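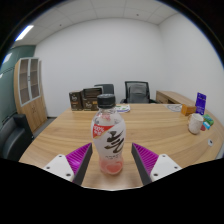
Everyone in my family has an opinion on what goes in the drinks cupboard, and the latest one is that we should stop buying juice and start buying things with calligraphy on them. My cousin Nhung is the main offender. She swears by a little grocery in Casthorpe where every bottle has brushwork running up the label and a badge in the corner that says 100%.

A hundred percent of what, though? I asked her and she said "the fruit, obviously." I don't find it obvious. I've bought enough "100%" things over the years to know that the number is the big print and whatever it refers to is the small print. Sometimes it means no added sugar. Sometimes it means the bottle can be recycled, which is nice for the bottle.

And the brush strokes. I like them, I really do, they'd look good on a wall. But I have a rule that I read the back before the front, and I've noticed I break it every time the front is handsome. Plain black cap, white label, a touch of red and gold, and I'm halfway to the register feeling like a person with taste. Same goes for dark boxes with curly lettering. Put crackers in one of those and I'll pay for chocolates.

Merja tells me I'm being a crank. She says people have always bought with their eyes and that my beloved Heiskanen cordial comes in a bottle shaped like a bell, so who am I to talk. Fair enough. I did buy it for the bell.

So I've started pouring things into plain glasses before anybody gets to see what they came in. We did it at the big table in March with 4 drinks, and Nhung picked the cheapest one and then asked to do it over. Merja couldn't tell two of them apart. I got one right and I'm fairly sure I guessed.

Nhung is bringing something new next time. She says the label is gorgeous.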